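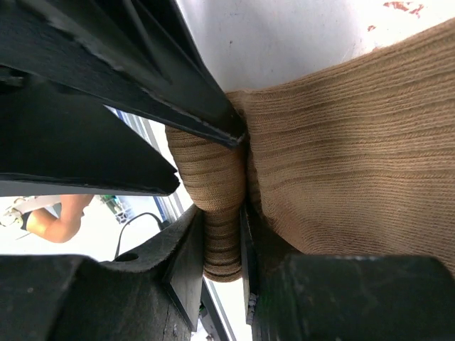 Ribbed knit, tan.

The sock mill at Ostitz runs two shifts, and its quality manager starts with the early one. By 6 a.m. she has the overnight returns sheet on her desk. She has worked in hosiery finishing for most of her career, first at Akgate and then at Ostitz, and she agreed to talk about one subject only: why cuffs lose their grip.

"People say the elastic went," she said. "Usually the elastic is fine. The yarn around it has relaxed, or it was knitted too loose to begin with."

A ribbed cuff, she explained, gets most of its stretch from the structure of the knit. Columns of knit and purl stitches pull against each other and fold the fabric inward. A covered elastic yarn is laid in at intervals to help the cuff recover. If the laid-in yarn is fed at the wrong tension, the cuff will feel correct at inspection and fail in use.

The mill tests cuffs from every lot on a stretch frame. Each cuff is extended to a set width, held, released and measured again after a rest period. The manager considers the rest period the part most often done badly.

"If you measure right away, you get a bad number on a good sock. If you leave it until after lunch, you get a good number on a bad one. The time has to be the same for everybody."

Last June the lab went through 1,194 cuffs from a single style, sold under the Ploka name, after a retailer reported slack tops. The cause was traced to two knitting machines on which the elastic feeders had drifted – a small change, within what the operators had been told to accept. The limits have since been tightened.

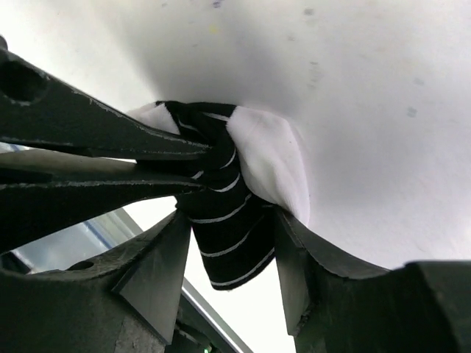 Washing is the other half of the problem. Her lab launders samples before the second round of stretch tests, and she is firm that a cuff result without a wash result should not be reported at all. Cotton-rich ribs shrink in length first, which can make the cuff look tighter than it is. Repeated tumble drying then wears down the elastic core, and the recovery figure starts to fall.

She was less interested in detergent. "Heat does more damage than soap. I would look at the dryer setting before anything in the bottle."

On fiber content, she prefers a blend with some nylon in the cuff, even where the foot is nearly all cotton. The Bouvier line, which the mill has knitted for over a decade, is made this way. Buyers sometimes ask for the nylon to be removed so the label reads better. The mill will do it, but it asks the buyer to sign off on a lower recovery value first.

Asked how a shopper might judge a cuff in a store, she suggested stretching it sideways to the width of a hand and letting go, then looking at the edge. A wavy edge points to uneven feed. She does not put much weight on thickness, and said some of the heaviest cuffs she has tested were among the first to go slack.

The next change at Ostitz is a new set of feeders with electronic tension control, due on the older machines first.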